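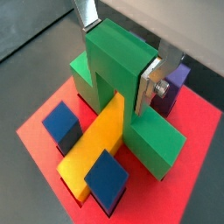 Product review: the Onilano Coloured Block Assembly
Resources Section, Rutherford Learning Library
Published 18 May 2018

The Library lends construction materials to schools, nurseries and adult day centres across the Brolthorpe district. Items are reviewed before they are added to the catalogue, and the findings are published for the benefit of borrowing organisations. The Onilano assembly was supplied by Ilulham Educational and has been given catalogue number 3073.

The set is built upon a red base, which has a slot in its upper surface. Purple and dark blue blocks stand upright on it, a long yellow bar lies between them, and a green arch goes over the bar. The colours are strong and easily told apart, and reviewers found that instructions could be given by colour alone. This is of particular value where users are still learning the names of shapes.

The finish of the pieces was considered good. The arch has slightly rounded edges and is comfortable to hold. It was also the piece most often picked up first, although it belongs at a late stage of the assembly. Leaders may wish to keep it back until the bar has been laid.

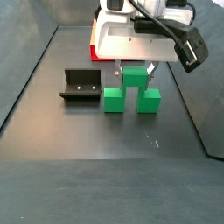
Can the arch be used apart from the rest of the set?
It can, and several groups did so. It stands on its own feet on a level surface and serves well as a bridge or gateway in free play, though the set was plainly designed to be used as a whole.

The printed guidance was less satisfactory. It consists of a single folded sheet, and the order of assembly is given in small type with no drawing of the finished work. Two of the centres taking part in the trial prepared their own cards, and the Library will include a card of this kind with each loan. Ilulham Educational has been informed.

Placing the upright blocks calls for some care. The purple pair is set in the slot, with the blue pair further back and a gap left between left and right.
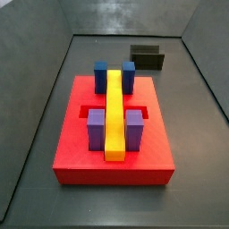 If that gap is made too narrow the bar will not sit properly, and the blocks must be moved apart before work can go on. Younger users needed help at this point – older ones generally saw the difficulty for themselves.

The set was used in 65 sessions during the trial and no piece was lost or broken. The pieces were wiped with a damp cloth after each session, and no fading has been noted. The storage box, by contrast, is of thin card and had begun to split at the corners by the end of the trial. A lidded tub has been substituted for lending purposes.

The set is recommended for supervised use by groups of up to 4. It may be borrowed for one school term and should be returned complete, with the card, to the Rutherford desk.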